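Search this blog Type and hit enter

The Rathore two-arm bundle, after one month

Posted in August by Osvaldo Caldeira

So we signed up. Laterham rents out the Rathore bundle by the month, two arms with grippers, a base unit and a login to their teaching software, and Solange talked me into it over a lunch I ended up paying for. I have now lived with the thing long enough to have opinions.

The sales page says "unboxed to working in 6 hours." I'd believe it if those hours were allowed to be in different weeks. The arms bolted down fine. The software wanted an update, then an account, then a second account for the license, and the activation code went to an email address belonging to a guy who left in the spring. Ruaridh Munro on their support desk sorted that out in ten minutes and was very nice about it, so full marks to Ruaridh, less to whoever designed the form.

Our work is small-batch control stations, mostly pushbuttons going into enclosures, plus the odd circuit board. We get orders for 600 of one kind and then 274 of something almost but not quite the same. That second order is where automation usually laughs at you. Teaching the Rathore a new part took me most of an afternoon the first time and a good deal less the fourth time, and I am not a patient man.

Things I like: the grippers are stronger than they look and gentler than I am. You can grab an arm and drag it where you want it to go, which feels rude at first. The manual has an index, a real one.

Things I don't: the cables. For this kind of money I expected somebody to have had a thought about cables. Also the chime it plays when a program finishes. Rosimeire found the setting to turn it off, three menus down under "Wellness."

It is slow. Dzintra Zariņš, who runs our bench and has strong hands and stronger views, beats it on anything simple and likes to do so while making eye contact. On the boards she says she'd let it have them, they're fiddly and she has better things to do.

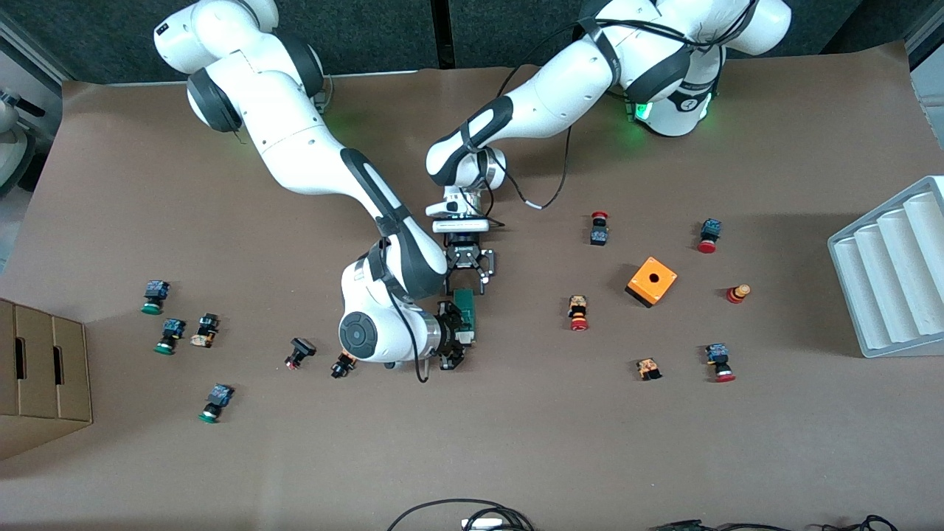 Whether we keep it past the fall depends on the Poltport order. If that comes in at 3000 I'll sign for the year and complain about the chime in a longer post. If it doesn't, the whole lot goes back to Laterham and I get my table back.

Recent posts
Gikevum labels: they do peel off
I bought the cheap torque driver
Moving the shop to Poltport, part two
What Solange says about my spreadsheets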